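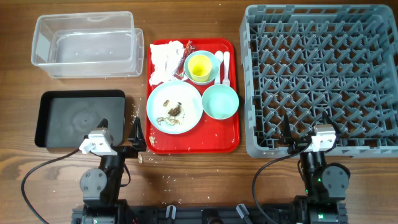 2.3 Sorting and weighing of plate waste

Plate waste was measured at the staff restaurant of the Bastier site in Gallness over the whole of July. The restaurant serves one hot lunch, with a choice of two main dishes and one side, between 11:45 and 14:15. Rice was the side on most of the days studied. Potatoes or pasta were served on the others, and those days are treated separately in Section 3.2.

Trays were taken from the return rack at fixed intervals, at a rate set each morning from the number of lunches booked. A tray was left out of the sample if it held dishes from more than one diner or if any item on it had already been scraped. After these exclusions, 151 trays remained. Portion size as served was estimated from reference plates, three per dish per day, weighed at the counter before service opened.

Each tray was sorted into four fractions: edible food, inedible parts (bones, peel, pits), liquids, and paper. The paper fraction needs a separate note. Napkins take up sauce and soup, and a crumpled napkin will often hold pieces of food that are not seen until it is opened. In the pilot work, napkins were discarded unopened, and the edible fraction was judged to be too low as a result. In the main study all napkins were unfolded and shaken over the sorting surface, and the napkin was then weighed on its own. Liquid held in the paper was not recovered. It is counted under paper and is a known source of error, small for rice dishes and larger for soups.

Figure 2. Red serving tray with used tableware and a crumpled white napkin; loose rice grains and crumbs on the tabletop.

Loose grains raise a different problem. Cooked rice is light, sticks when moist, and scatters when dishes are moved. Grains lying on a table, as in Figure 2, cannot be assigned to a plate with any certainty. Three rules were considered: to ignore all food found off the plate, to assign it to the nearest plate, or to pool it by session. The third was adopted. Pooled spill was swept up at the end of each session, weighed, and divided equally among the trays sorted in that session. This hides differences between diners but keeps the session total correct, and the session total is the quantity used in the model. Dry crumbs from bread were swept up together with the rice and not separated from it. Bread was offered free of charge at every lunch, so its share of the spill is likely to be fairly constant from day to day.

Weighing was done on a bench scale with a resolution of 1 g. Containers were tared before every reading, including readings taken one after another with the same container. All fractions were weighed within 30 minutes of collection to limit moisture loss. A drying test on plain boiled rice, left uncovered at kitchen temperature, showed a steady loss over the first hour, and no correction was applied for the shorter period used here.

2.4 Agreement between sorters

Sorting was carried out by S. Joly and A. Coste, working separately. A subset of trays was sorted twice, once by each, with the fractions put back together in between. The two sorters placed around 93 percent of the items in the same fraction. Most disagreements concerned fish skin, lemon slices, and the outer leaves of salad – items that some diners eat and others do not. These were settled by a written list, drawn up by L. Brunet before the main study ended and applied to all earlier records as well. Fish skin was classed as edible, lemon slices as inedible, and salad leaves as edible unless visibly brown.

The list follows the Collet scheme in most respects. It departs from it on bread crusts, which Collet treats as inedible when left whole. We found no good reason to keep that rule for soft rolls, and crusts are counted here as edible food throughout. Readers who wish to compare our totals with results obtained under the original scheme should subtract the bread column in Table 4.

Records were entered in Plakden by M. Guérin and checked against the paper sheets by G. Doherty, who had taken no part in the sorting. Entry errors were mostly swapped columns (liquid for paper) and were corrected before analysis. Where a sheet could not be read, the value was left blank. No missing values were filled in, and sessions with a blank in the edible fraction were dropped from the regression but kept in the summary table.

Search this journal Enter keyword or author Go
Shares 30 Comments 3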